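Progress report to Filex: Wovix kitchen tidying work, Miltport
Prepared by Amra Kolev for Sumathi Hegde
April 12, 2024

Fault with the grip force

Since January we have recorded 386 picks with the hand-held gripper in a home kitchen. In 30 of them the jaws did not open on command and stayed closed on the item for some seconds. It happened almost only with thin, crumpled items, which need a light grip. The operator was not hurt, but we stopped the work for 48 hours and checked both jaws.
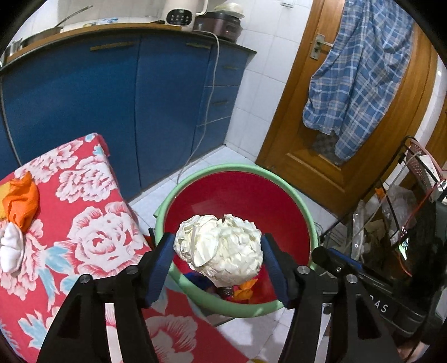
Crumpled item held between the two blue pads, over the green-rimmed tub.

We found that the force reading drifts when the pads are pressed for a long time. The controller then believes that nothing is held, and it closes more. Wang has sent us a corrected setting - we loaded it on both tools and repeated the 16 worst cases. The jaws stayed closed in one case, so I cannot yet report the fault as solved.

Food items are the next group. They are firmer, and for these we begin each pick with the jaws fully open. The first set is banana, ginger and garlic, placed close together on the table.

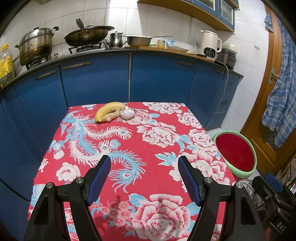 Safety measures until the fault is closed

The operator keeps the free hand away from the jaws while the power is on. After each jam we switch off, wait, and write it in the log. We ask Filex to approve one spare force sensor.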